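Sultent door and pick-up work: progress report to the Birkett fund
Second report, 8/19/18

Hello again, and thank you for the kind note after the first report. I promised this one would have more results in it and fewer plans, so I'll get straight on with it. For anyone on the panel who missed the first round, the grant pays for my time and a share of the computing here at Brivulthorpe, and the question is whether a two-armed robot can learn ordinary household jobs in simulation from a fairly small number of human-guided runs. Sultent is the name of the learning method. Pernasura is the simulated house we train and test it in.

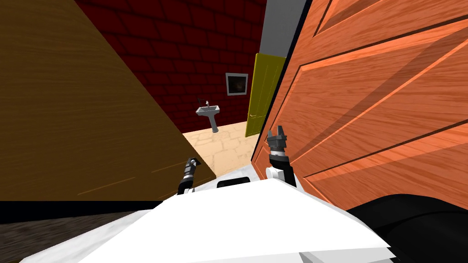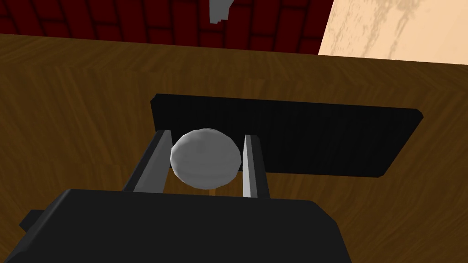
The house has grown a good deal since spring, and most of what I have to tell you follows from that. In the first report everything happened at one table, and the robot's base was bolted to the spot. Now it can drive, which means doors, corners, tight gaps and all the other things a table never asked of it. I was keen to do this early. My worry was that we'd spend the whole grant getting very good at one table and then find the method fell over the moment the robot had to move its own base.

So, the numbers. We now have 443 guided runs that I'm happy with. I threw away quite a few more (mostly mine, I'm sorry to say, as I was still learning the hand controls and kept swinging the wrong arm). Of the good ones, 400 go into training and the rest are kept aside, and I haven't looked at how the method does on those until each version is finished. That last bit is dull but it matters a lot. In the first report I'd been peeking, in a small way, and the results looked rosier than they should have done. Please treat the figures in that report as a first go.

The main result is on the small-object jobs, where the robot has to take hold of something, carry it over a target and let go. I trained the same method four times from different starting points and ran 300 trials on each, and all of them beat the older method we're comparing against. I'm really pleased with that! The gap is biggest with round objects. The older method tends to close the fingers a touch too early or a touch off centre, and a ball doesn't forgive that, it just squirts away. Sultent looks at the last short stretch of movement as well as the current view, and I think that's what helps it line up before closing. I say "think" because I've only done one proper check, which was to take the history away and run everything again. Most of the gain went with it. I'd like to do the same check with a shorter history before I say so in a paper.

Letting go is a different matter. I had assumed (everybody does, I suspect) that once you've got hold of the thing the hard part is over. A good share of our failures now come right at the end, when the gripper opens while it's still a little too high, or opens one finger's worth to the side so the ball rolls off where it shouldn't. Part of this is down to the simulator. Contact between a round thing and a flat thing is fiddly to work out, and with the settings we began with, balls would creep along a level surface all by themselves. We fixed that in July by taking smaller time steps whenever something is touching something else. It slows training down a fair bit, and that's why the computing spend is ahead of plan. I'll come back to that.

Now the doors, where I have less to boast about. Getting the robot up to a door and lined up with the gap works well enough. Getting it through is patchy. The body is wide, the arms stick out in front, and the method seems to think of the base and the arms as two separate problems. It'll steer the base nicely and forget that an elbow is about to meet the woodwork. When two doors stand open into the same bit of space it gets worse, and I've watched it shuffle back and forth until the time runs out. It looks very much like me with a pushchair.

I've tried two things. The first was adding more guided runs through narrow gaps, which helped a bit and then stopped helping. The second was asking the method to plan base and arms together over a longer stretch, and that's the more promising one, although it's so slow to train that I've only finished a single version. I don't want to put a figure on it until I've repeated it. One good run can fool you badly in this game.

A few smaller bits of news, in no special order. The textures in the house can now be swapped at random, so walls, floors and tabletops change between runs. I'd hoped this would make the robot less fussy about what's behind the object, and for the pick-up jobs it has. For doors it made hardly any difference. The views from close to the grippers have turned out to be worth far more than I expected, and dropping them hurts the pick-up results more than dropping the wide view does. Also, the hand controls have been rewritten so that someone new can record a usable run on their first afternoon. I'd call that the most useful thing we've done all summer, even if it won't get us a paper.

On money: staff time is on budget. Computing is over for this stage because of the smaller time steps, as I said, but I'd kept travel nearly untouched, and with your agreement I'd like to move some of it across. I don't need any extra. If you'd prefer me to keep the travel pot as it is, I can cut the number of repeats on the door work, though I'd be sorry to do it, for the reason I've just given about single runs.

For the next stage I want to finish the base-and-arms version properly, with the same repeats as the pick-up work, and write up the history result with the extra check in it. After that I'd like to join the two halves: go through a door, find the object, bring it back. I had that down for this stage in the original plan and it was too hopeful. I've moved it to the stage after next in the revised timetable, which I'll send separately with the spending sheet once you've told me what you'd like done about the travel money.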